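Subject: Re: [cell-users] Neltell simulation pack - anyone paid for it yet?
Date: 10/23/18

On the list, somebody from the Pomis site wrote:

> We have been offered the Neltell pack through Drirard. Two-arm
> simulator, a library of household and grocery objects, and a year
> of support. The rep says it will save us up to 54 hours of set-up
> on each new job. We do small parts sorting, two arms on one bench,
> and management would like a yes or no before the budget closes.
> Has anyone used it for real work? Is it any better than what
> Bárány sells?

I've had the trial copy since March, so I can say something, though you may not like it.

The first thing is the 54 hours. I asked Drirard where that came from and was sent a leaflet with the same number on it in larger type. Our own set-up for a new part never took that long in the first place, so I can't see how we'd save it. If your jobs are much bigger than ours then fine, but ask them which job they timed and who was holding the watch.

The simulator itself is decent. It installs without a fight, the arms move sensibly, and you can put two of them at one table and give each its own task. The usual starter layout is a plain table with a few small things on it and a gripper either side, one picking while the other waits its turn. It looks good in a meeting, and I suspect that's what it was built for.
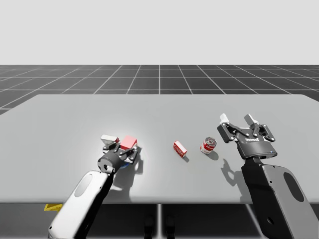

Does a pick that works in the simulator work on the bench? Sometimes, and you won't know which times until you try it. We ran 1000 picks of our smallest part in the trial copy and 803 came good, then tried the same routine on our own arms and had to change the approach height and the closing force before it was any use. I'm not blaming Neltell for that, every simulator I've used has the same trouble. I am blaming the sales page, where the words "straight to production" turn up more than once.

Other grumbles, in no order:

The object library is mostly cubes, boxes and tins. If you sort small parts you'll be drawing your own, and the import tool drops the weight and centre of mass unless you type them in again by hand.

Shadows and lighting are nice enough to look at. There's no way to make the light worse, and if you use cameras that matters a lot more than nice shadows do.

Support answered me in 2 days, politely, with a link to the page I'd already quoted to them.

As for Bárány, I've only used the older version. It's uglier and the menus are a mess - but it let me set friction for each surface, and I still haven't found that in the Neltell trial. If someone knows where it's hidden, please say.

So my answer to the Pomis question is not yet. Get the trial, put your own worst part in it, and make Drirard sit there while you do it. If they won't extend the trial past the budget date, I'd take that as a fair hint. And get the renewal price in writing, as the quote I had covered the first year only and went quiet after that.

Happy to send my settings file to anyone who wants it, off list please.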